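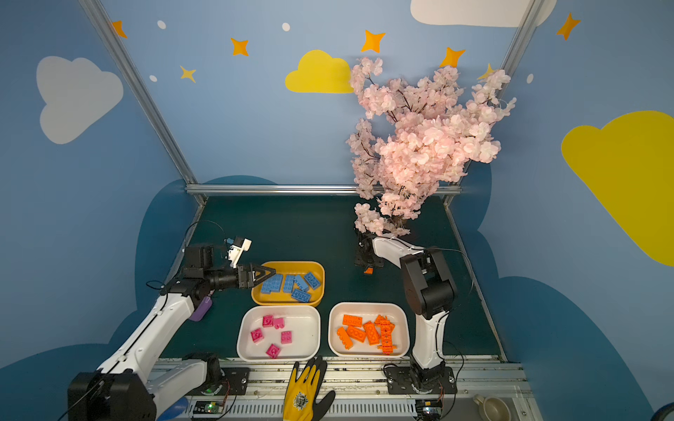 Two-arm test cell at the Batix lab in Jikville, with brick trays sorted by color: blue on yellow, pink and orange on white.

Batix compares gripper fingers on low-cost arm pair

JIKVILLE, 05/10/2023. Batix has released results from a bench comparison of two finger designs for small parallel grippers, run on a pair of light desktop arms. The company reports that angled fingers completed more picks than straight ones on toy building bricks, and that most of the remaining failures came from camera placement and cable routing.

The test used 4,000 pick attempts, divided equally between the two finger sets. Of these, 3,114 ended with the brick held clear of the tray and released at the target. Batix counted an attempt as failed if the brick slipped, if a neighboring brick was lifted with it, or if the arm stopped on a current limit.

Rodel Javier, who led the bench work, said the bricks were chosen for their mix of sizes and for the studs on their upper faces. "A plain cube tells you very little about a finger," Javier said. "With a stud you get two or three wrong places to close on, and the straight fingers found all of them."

The cell is a framed table in aluminum extrusion, open at the front, with both arms mounted on the front rail. Each arm ends in a black gripper. The left arm has a small camera mount at the wrist. The walls are light blue with painted clouds and stars, and an artificial cherry tree stands in the back right corner. Parts are presented in three shallow trays, one color of brick to a tray.

Brick positions were not fixed. An operator rearranged each tray by hand after every 300 attempts, leaving some bricks flat, some upright and some tipped. Bricks lying flat against a tray edge gave the lowest success rate with either finger set. The straight fingers could not get below the lower edge of the brick without touching the tray wall. The angled fingers reached it from one side, although the approach took longer.

Kristine Evangelista, controls engineer at Batix, said the two finger sets were driven with the same closing speed and the same current limit. Changing the limit between sets would have made the comparison meaningless, she said. A higher limit was tried in early runs and dropped after it bent a printed finger at the root.

Two controllers were also compared. The first was the board supplied with the arms. The second was a Godunell motion board, which sends position targets at a steadier interval. According to the report, the Godunell board reduced overshoot at the end of long reaches but made no measurable difference to short ones. Both boards lost contact with a servo on occasion, and these attempts were repeated and left out of the total.

Camera results were less clear. With the wrist camera alone, the arm lost sight of the brick in the last part of the descent, when the fingers covered it. Adding a fixed overhead view helped with upright bricks and did little for flat ones. Joscha Harms, who wrote the vision software, said the wrist mount will be moved outward and tilted before the next series. The cable loop above the wrist is also to be shortened. On several runs it caught on the elbow servo and pulled the mount out of alignment, which required a new calibration.

The next series will take place in May and will cover 4 finger sets, including a soft-tipped version made by Marquez. Nazma Miah of Marquez said the tips are cast in a single piece and slide over the existing fingers without screws. She declined to give a price. Wear will be recorded for the first time, with each tip weighed before and after the series.

Florante Pascual, who maintains a similar pair of arms at a teaching workshop in Jikville, said the results matched his experience with straight fingers but questioned the use of a single brick type. Students at the workshop mostly handle connectors and short lengths of tubing. "I would want to see round parts before I printed a new set," Pascual said. Javier said round parts are planned but will not be included in the May series.

Batix has made the drawings for the angled fingers available on request, along with the attempt log. The log lists finger set, controller, tray and outcome for each attempt. Joint currents were recorded for the second half of the series only.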